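Subject: Re: [ultton-readers] Small whiteboards for the word table

Hello all,

Thank you to everybody who answered in July. I was slow to reply and I am sorry for it. I will quote only the part that I want to answer.

Radu Lungu wrote:

> We have 50 learners at Tavmont now and the paper cards are finished
> too quickly. I would like to change to small boards that stand on the
> table, one for every group. But I am afraid that people will copy the
> word from the board and not listen. Did anybody try it? Also, how many
> words do you give in one evening? In the Neagu course they gave 200 in
> the first month and half of my group stopped coming.

Radu, we tried it in the Aner group for one winter, so I can tell you what we saw.

About copying: yes, they copy. In the beginning I was worried too. Then I started to say the word first, two times, and only after that write it. The people who write slowly were happy, and the fast ones stopped looking at the board by themselves. I would keep the paper cards for homework - some of our older learners like to have something in the pocket on the bus.

About the number of words: 200 in one month is too much for adults who work all day. Our list has 1,348 words for the whole course and we do not finish it, and this is fine. I give eight new words in one evening, and I repeat the words from the last 3 evenings before we begin with anything new. If somebody missed an evening, they can follow anyway.

One thing that I did not expect was the spelling of numbers. Many learners can say "fifteen" and "fifty" correctly but mix them when they write a price or a bus time. We now make a short dictation with prices every time. It takes five minutes and they ask for it when I forget.

For the boards, please choose a small size. We had two large ones first and the people on the other side of the table could not see each other, so they talked only with their neighbor. A small one leaves the faces free.
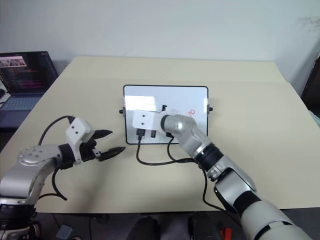

Small white board with black rim, standing near the middle of the table.

Radu, you also asked about markers. Buy the thin ones. The thick ones make the letters a, o and e look the same, and then half of the evening goes to questions about handwriting.

I can send the word list to anybody who wants it. It is sorted by topic, with the food words at the start, and there are still some mistakes in the part about health - corrections are welcome.

Best regards from Ultton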